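Praktikum Robotik, Arbeitsblatt 3: Annäherung an spiegelnde Flächen

Lehrwerkstatt Automatisierung, Standort Bratow
Kursleitung: Yolanda Oyelaran
Technische Betreuung: Walid Khoury

Das Arbeitsblatt richtet sich an die Projektgruppen des zweiten Halbjahres. Vorausgesetzt werden die Sicherheitsunterweisung sowie die abgeschlossenen Arbeitsblätter 1 und 2. Bearbeitet wird die Aufgabe, den Greifer aus einer Ausgangsstellung vor eine dunkle, glänzende Fläche zu führen und ihn dort kontrolliert anzuhalten. Eine Berührung der Fläche ist in diesem Arbeitsblatt nicht vorgesehen; sie folgt erst in Arbeitsblatt 4.

1. Vorbereitung des Arbeitsplatzes

Der Ständer wird frei auf die Tischplatte gestellt, die Grundleiste liegt vollständig auf. Der Bereich zwischen Ständer und vorderer Tischkante bleibt während der gesamten Übung frei. Taschen, Getränke und Unterlagen sind außerhalb des Arbeitsraums abzulegen. Die Deckenbeleuchtung bleibt eingeschaltet und wird innerhalb einer Messreihe nicht verändert.

Die Position des Ständers ist vor jeder Messreihe im Bild der festen Kamera zu prüfen und mit dem Referenzbild der eigenen Gruppe zu vergleichen. Abweichungen werden im Protokoll vermerkt und nicht nachträglich in den Daten korrigiert.
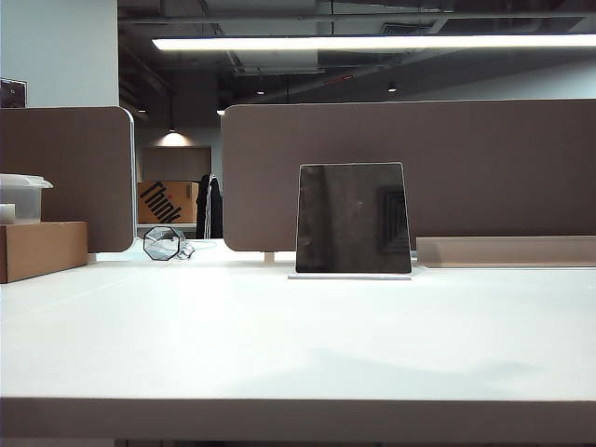
Abb. 1: Ansicht der festen Kamera. Der Ständer mit der dunklen Fläche steht rechts der Bildmitte, die Tischfläche davor ist frei.

2. Start der Steuerung

Die Steuerung wird über das Programm Juvon gestartet. Die Anmeldung erfolgt mit der Gruppenkennung, nicht mit dem persönlichen Konto. Danach ist in dieser Reihenfolge vorzugehen:

Not-Halt prüfen und entriegeln.
Im Menü "Betrieb" die Stufe "Einrichten" wählen.
Die Höchstgeschwindigkeit auf 20 Prozent begrenzen.
Den Greifer schließen und die Grundstellung anfahren.
Beide Kamerabilder öffnen und nebeneinander anordnen.

Bleibt eines der Kamerabilder schwarz, ist die Sitzung zu beenden und neu zu beginnen. Das bloße Schließen und erneute Öffnen des Bildfensters genügt erfahrungsgemäß nicht. Tritt der Fehler ein zweites Mal auf, ist Herr Khoury zu verständigen.

3. Annäherung

Eine Person führt den Arm, eine zweite beobachtet den Arbeitsraum und hält die Hand am Not-Halt. Die Rollen werden nach jeder Messreihe getauscht. Gespräche mit anderen Gruppen sind während der Bewegung zu unterlassen.

Zunächst wird der Greifer auf die Höhe der Grundleiste abgesenkt und seitlich ausgerichtet. Erst danach beginnt die Vorwärtsbewegung. Sie erfolgt in Einzelschritten; nach jedem Schritt wird der Abstand abgelesen und in die Tabelle eingetragen. Bei einem Abstand von 20 Millimetern wird angehalten. Eine Messreihe umfasst 14 Annäherungen. Abgebrochene Versuche zählen nicht mit, sind aber mit Uhrzeit und Grund aufzuführen.

Zur Beurteilung der seitlichen Lage dient ausschließlich das Bild der Kamera am Greifer. Das Bild der festen Kamera zeigt den Arbeitsraum als Ganzes und ist für die Feinausrichtung ungeeignet. 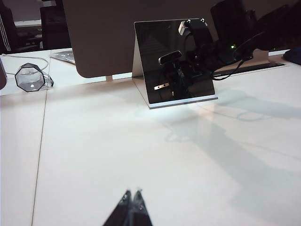
Die häufigste Fehlerquelle in den Protokollen des vergangenen Kurses war die Wahl des Bezugspunkts. Mehrere Gruppen hatten eine Kante markiert, die sich im Verlauf der Annäherung verschob, und die Abweichung anschließend dem Arm zugeschrieben. Als Bezug ist deshalb die helle Grundleiste des Ständers zu verwenden. Die schwarze Fläche selbst scheidet aus: In ihr spiegelt sich der Roboterarm, und ein dort gesetzter Punkt gehört womöglich zum Spiegelbild. Auch der weiche Schatten des Arms und der helle Lichtreflex vor dem Ständer dürfen nicht als Kante markiert werden. Die Fuge in der Tischplatte kann zur groben Orientierung herangezogen werden, ersetzt den Bezugspunkt jedoch nicht.

4. Auswertung

Die Bilder werden mit dem Werkzeug Vindness gesichtet. Je Messreihe fallen fast 400 Einzelbilder an; auszuwerten ist nur jedes zehnte. Für die gewählten Bilder wird die Lage der Grundleiste von Hand markiert und mit dem Wert der Steuerung verglichen. Bilder, in denen die Leiste teilweise verdeckt ist, erhalten den Vermerk "verdeckt" und gehen nicht in den Mittelwert ein.

Der gemeinsame Datensatz des Kurses ist auf 2.000 markierte Bilder angelegt und wird im Verzeichnis Zamora geführt. Schreibrechte erhalten die Gruppen nach Abnahme ihrer ersten Messreihe durch Mortimer Esposito. Dateinamen sind klein zu schreiben und enthalten Gruppenkürzel, Nummer der Messreihe und laufende Nummer. Umlaute und Leerzeichen sind zu vermeiden.

5. Protokoll und Abgabe

Das Protokoll umfasst die Abstandstabelle, das Referenzbild der festen Kamera, ein ausgewähltes Bild der Greiferkamera mit eingezeichnetem Bezugspunkt sowie eine schriftliche Fehlerbetrachtung von höchstens einer Seite. Reine Bildschirmkopien der Tabelle werden nicht angenommen.

Abgabe ist Ende April. Eine Verlängerung ist auf Antrag möglich -- auch für einzelne Gruppenmitglieder, sofern die Messdaten vollständig vorliegen. Fragen zur Auswertung beantwortet Hazel Van Dusen in der Sprechstunde ab 14 Uhr.

Nach der letzten Messreihe wird der Arm in die Grundstellung gefahren, die Sitzung beendet und der Not-Halt gedrückt. Der Ständer bleibt auf dem Tisch.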